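Search this site Enter keywords Go

Grollier opens orders for two-arm tabletop kit

18 Jul 2021

Grollier has started taking orders for the Jastier, a two-arm robot kit meant for teaching labs and small research groups. Deliveries are due to begin in September, with 300 kits in the first batch.

The kit comes with two arms, two-finger grippers and wrist cameras, plus control software the company calls Vrabec. Buyers supply their own table and computer. Grollier says the arms are meant for handling small household items and simple containers.

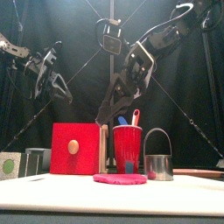

Two arms over a tabletop with a red cup and a small metal bucket.

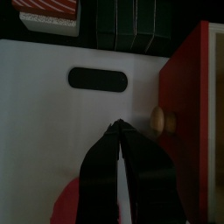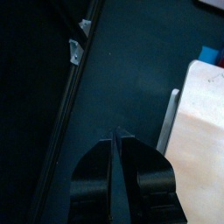

Each arm can lift 700 grams at full reach, according to the spec sheet. The gripper fingers are sold separately as spares and can be changed with a hex key. A longer finger set is planned but has no price yet.

The software runs on Linux only. It records arm positions and camera video together, and files can be exported without a paid license. Support for the first year is included. After that, it costs $29 a month.

The kit is priced at $3018 before shipping. Pakutus, which sells the company's earlier single-arm model, will handle orders outside the United States. Schools can ask either seller for a written quote.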